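Progress report to the Skasach Fund
Grant: reading rooms and home book delivery, Pernitz and the outlying villages
Period covered: from the start of the grant in October to the date below

## Summary

The delivery round is running on both routes and the Pernitz reading room is open. The second reading room, at Żak, is behind. Spending is within the budget except for van repairs, which we come to under Money. We are asking for one change to the grant terms, set out at the end.

## Home delivery

Clakari Library Service has lent 2,239 items to housebound readers since the grant began. Large print makes up the greater part of this, then talking books, then ordinary fiction. We had expected more call for local history and bought too much of it. The surplus has gone on the shelves in Pernitz, where it is borrowed now and then.

The van goes out on two routes. The valley route takes in Pernitz and the farms to the south. The hill route was meant to be fortnightly all year, but we lost several runs to snow and then to the gearbox. Readers on that side were telephoned each time and offered a longer loan. Two asked to be taken off the round and were.

There are 17 stops on the hill route at present. Some of these are single houses a long way up a track, and the driver has asked for the order of the round to be changed so that the steepest part is done in daylight in winter. We have agreed to this and will print new cards for readers before the autumn.

Choosing books for people we see only briefly at the door is still the hardest part of the work. The reading slips we described in our application were filled in well at first and then hardly at all. We have dropped them. The driver keeps a notebook instead and writes down what came back unread, and the person packing the boxes goes through it before the next round. Complaints about being sent the same book twice have fallen off.

Talking book players have been a steady trouble. We bought a model with small buttons on the advice of the supplier. Readers with poor sight or stiff hands could not manage them. Seven have been swapped for a simpler type, and the rest will follow when the next part of the grant is paid. The old players are being used in the Pernitz room with headphones.

## Pernitz reading room

The room opened later than planned but has kept its hours since. It is open in the mornings and on one evening. The evening is busy with school pupils at exam time and quiet otherwise. The newspapers are read by the same group of older men most mornings, and they have asked for a second copy of the local paper. We have taken out the subscription.

The heating was poor over the winter. The landlord has bled the radiators and fitted a new valve in the back corner. We will not know if that is enough until the cold weather.

The children's story hour has settled at a good size. It was moved forward by half an hour to suit the bus. We tried a session for parents with babies and stopped it after low numbers. We may try again in a different month.

## Żak reading room

The lease was signed and the shelving is in store. The floor had to come up in the back half of the building after damp was found under the boards. The owner is paying for the floor, but the work has held up the electrician, the painting and the shelves in turn. Our best estimate is now an opening in October.

In the meantime the van stops in the square at Żak for an hour on valley days. It is well used and we would like to keep it going for the first few months after the room opens.

## Money

Book buying is on budget. Rent is slightly under because of the late start in Pernitz. Van repairs are over by a good margin, nearly all of it the gearbox. We have covered the difference from our own reserves and are not asking the Fund to meet it.

Second-hand armchairs for both rooms came to less than we allowed. The upholsterer's bill for recovering them is still to arrive. 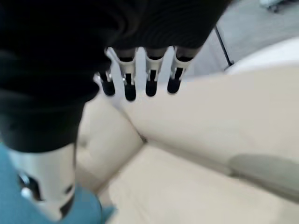

*Pernitz, 6/15/19*

## Next steps and request

Before the next report we intend to finish the swap of players, print the new route cards and open at Żak. We will also go through the stock in Pernitz and take out what is worn or has not moved.

We ask the Fund to let us carry the unspent rent for Żak into next year and use it for the same purpose there. No other heading would be touched. The Żak lease allows us to delay the first payment for about 7 months from signing, so nothing has been paid to date. A reply before the end of the summer would help us with the owner, who wants to know when payments will begin.

Full accounts and the loan figures by route are attached separately.

Clakari Library Service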